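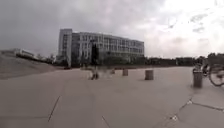
Broadband keeps dropping at the flat, part three, because the first two tickets got closed while I was still typing. I'm on the Lodholm Home 200 package and the router is the white Moura one you sent in November. It falls over every evening, usually when I've just sat down with my tea. It's cloudy over the square, dark grey on one side and very bright on the other, and there's a long pale building across the paving. My line comes in through a cable in the hall cupboard, so I can't see the clouds having much to do with it!

What I've tried so far:

Turned it off and on again (so many times).
Swapped the cable between the wall box and the router for the spare one.
Moved the router off the shelf with the cordless phone on it.
Factory reset, which lost my network name, and then the printer wouldn't speak to me until bedtime.

After the reset it behaved for two evenings and I got my hopes up. Then it went again in the middle of a film. The light on the front goes from white to amber, stays amber for a few minutes, then comes back as if nothing happened. The laptop on the wired connection drops as well, so please don't send me the Wi-Fi channel article again, I've read it.

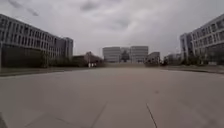

The square from the Arkthorpe end, overcast.

Update, 31st May. I got into the router's log page (thank you to whoever wrote the help post on the Gusia forum, your own instructions point to a menu that isn't there any more). The error counter said 1,300 when I looked at lunch and 1,613 after the evening drop. I've no idea what a good number is but I'm guessing it shouldn't climb like that? There's also a line that says "sync lost, retrying" each time the light goes amber. I've pasted the whole log into the box on the ticket, though it only takes 400 characters, so you've got the top bit and I can email the rest.

Your line test came back "no fault found", but it was run in the morning when everything's lovely. Could somebody run it in the evening, please? Any time after seven would do.

Second update, same night. Wiggled the plug in the wall box while I was in the cupboard looking for the hoover bags and the light went amber straight away. Did it again, amber again. So I think it's the socket! I've wedged it with a folded bit of card and it's been white for an hour. Please leave this ticket OPEN and book me an engineer, afternoons are best, and the buzzer for the flat doesn't work so they'll need to ring my mobile.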